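Sat 15 April
Khurram Mirani

Twenty-sixth of Ramadan by my count. Woke at four, ate two eggs and bread and drank as much water as I could before Fajr. Slept again until nine, later than I meant to.

I spent the morning on the zakat figures. I have put this off all month and wanted it finished before Eid. The savings account was easy. The money I lent Ernő Virág in July was harder, as I was not sure whether to count it. He has always said he will pay and I believe him, so I counted it. What I was taught is that a loan you expect to get back is still yours. The total due came to 423, and I rounded nothing off. I wrote the sum on the back page of this book and will send it on Monday.

Last year I paid late and it bothered me for weeks. I would like to be done before the prayer this time. 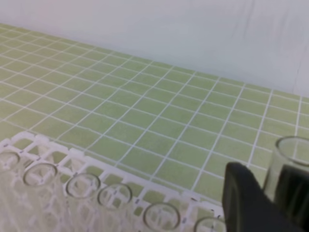 The other question is the fast days I missed. I was in the hospital at Desholm for the first part of the month and lost six days. I asked the imam after Friday prayer whether I should pay for meals instead of making them up. He asked if the doctor expected me to get well. I said I was well now. Then you fast them, he said, and the feeding is for those who cannot hope to. I had more or less known that. I think I wanted a different answer. I will start after Eid, Mondays and Thursdays, and be through before the long days come.

Lorenz Kofler stopped by at two with the papers for the hall. He is not Muslim but he has rented us the place in Tovosthorpe three years running and knows how we like it set up. We expect some 1,500 for the Eid prayer, in two sittings. He offered the side room as well at no charge. I said yes and thanked him. I offered him tea and he would not drink it in front of me – I told him it made no difference, but he still said no.

Read from Asr until it was time to cook. I am in the twenty-third part and behind where I should be. If I read after Tarawih each night I can still finish.

Broke the fast with dates and lentil soup. My brother called while I was washing up and we talked about our mother's Hajj money. She has put away enough, but her knees are bad and she wants to go herself all the same. He thinks we should wait a year. I think we should ask her doctor first and then ask her. We left it there.

Walked to Tarawih. The night was mild. Home by eleven, knees sore, alarm set for four again.

Contact | © Khurram Mirani | Back to top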